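Tabletop Sorting with Two Arms
Final report, Robotics Project Course
Team Hurnow
18/02/2020

Goal
Our task was to program two arms to clear a table. Food packages go on the tray and small items go in a drawer of the cabinet. The course allowed us one planner, and we picked Plotbridge because two of us had used it in the fall class.

Setup
Each arm has a two-finger gripper. One camera looks at the whole table and another sits at the wrist. The table view finds the objects and decides which arm should go. The wrist view corrects the angle before the fingers close. We trained the detector on 900 labeled table views and 900 wrist views, and kept 700 more for testing.

Long boxes were the hardest items for us. If the fingers come in along the length of the box, it doesn't fit between them, so the wrist has to turn to match the short side. The Walkers shortbread box and the Coca-Cola bottle were both part of our object set.

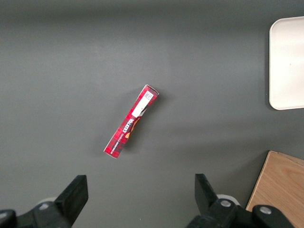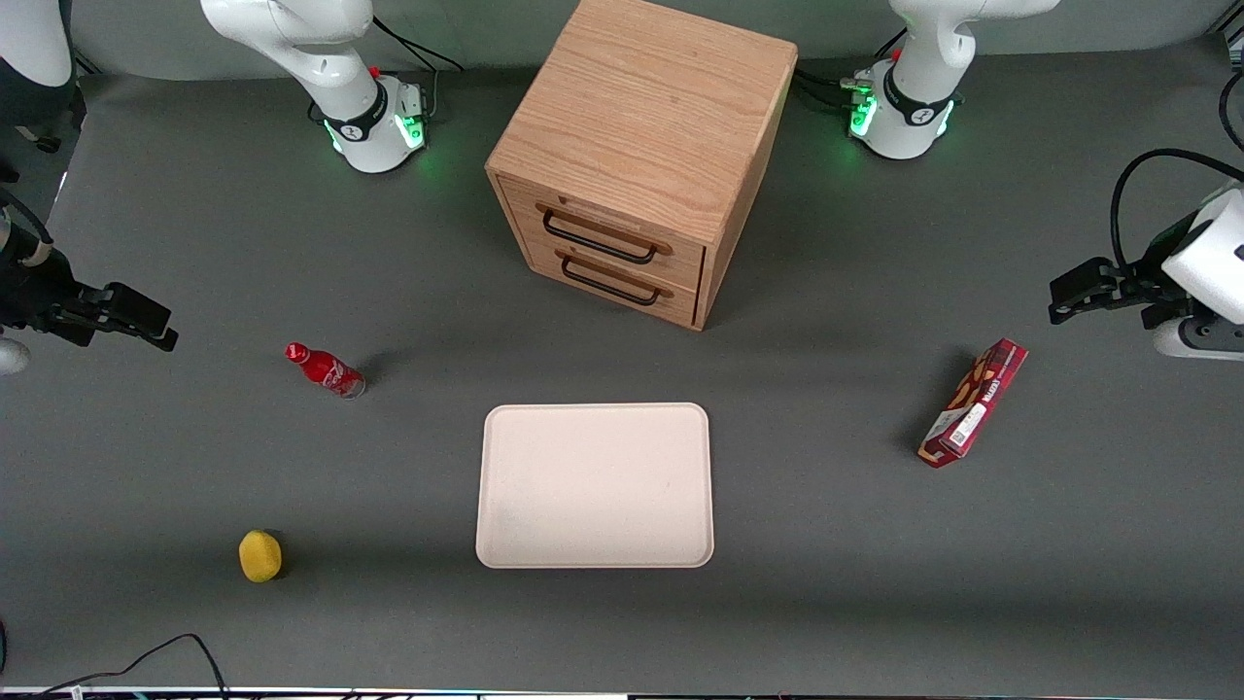
Problems
1. The detector mixed up red packages. We added more views of each one at different angles, and in December we trained it again.
2. Shadows next to a box were sometimes counted as part of the box. This moved the grasp point to one side.
3. Both arms tried to reach the tray at the same time. We wrote a simple lock so that one arm waits outside the tray area.

Work Left
The drawer step is still run by a fixed script. The Aoki team has a handle finder that we would like to try next term. Our code and labels are in the Todeo folder on the class drive.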